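Ticket: Random joke page on the Irthorpe site keeps showing the same jokes
Product: Trikex 4, hosted plan
Status: Solved
Opened: 9/4/22

Problem

We run a humor site, a made-up small-town newspaper called the Irthorpe Enquirer. The most visited page is "Today's Complaint," which pulls one fake letter to the editor out of the Trikex library each time the page loads. The library should hold 2,000 letters. Readers have been writing in to say they get the same ones over and over, mostly the one about the duck on the bowling green and the one about the mayor's hat.

I loaded the page over and over in a private window and saw the duck letter three times. Nothing newer than the ones we wrote in June came up at all.

Setup

Hosting is with Ustar, standard plan. The theme is Rautiainen, no changes except the header font. Letters are kept in a spreadsheet and imported as a CSV file. No error message anywhere that I can find.

Tried so far

Cleared the Trikex cache. No change.
Switched from Rautiainen to the default theme. No change, so switched back.
Turned off "Show popular items first." It was already off on the live site but on in the draft copy. No change.
Deleted the duck letter. The hat letter then came up more often.

Reply from support

Please open Library, then Import History, and send us the number in the "Items stored" column for the last import. Also tell us if any letters contain line breaks or quotation marks.

Reply from customer

Items stored says 587. The status next to it is a green check mark and the word Complete. Almost all the letters have quotation marks, they are letters from angry people quoting each other. Some have line breaks before the signature.

Reply from support

The import stopped early. Row 588 in your file has an opening quotation mark with no closing one. The importer read everything after it as one very long letter, which went over the limit of 2,000 characters per item and was dropped. It should have reported a failure and did not. We have logged that as a separate bug.

Check row 588 first. In the copy you uploaded it is the parish council's apology for its earlier apology. Once the quote is closed, save the sheet as CSV again with UTF-8 selected and run the import with "Replace all" on. If you leave it on "Add," you will get the first 587 twice.

Reply from customer

Fixed the quote and ran it again. It stored all the letters this time, including the duck, which was still in the spreadsheet. Page is now showing the newer ones. One leftover issue: the letter with the long signature runs into the sidebar on phones.
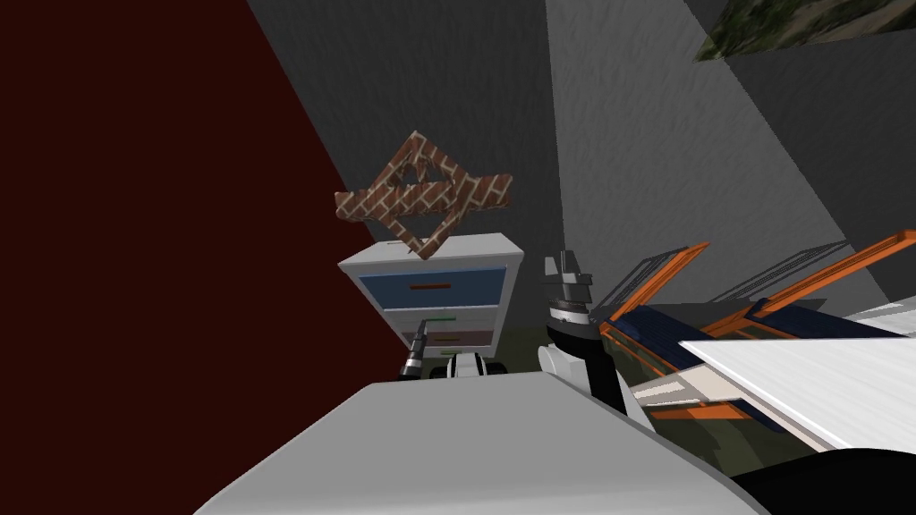 Fix for the sidebar

In Rautiainen, go to Layout, then Text Blocks, and set "Long words" to Wrap. The default is Keep. Clear the Trikex cache afterward or phones will go on loading the old style sheet.

Customer confirmed the signature now wraps. Ticket closed. The green check mark bug stays open under its own ticket.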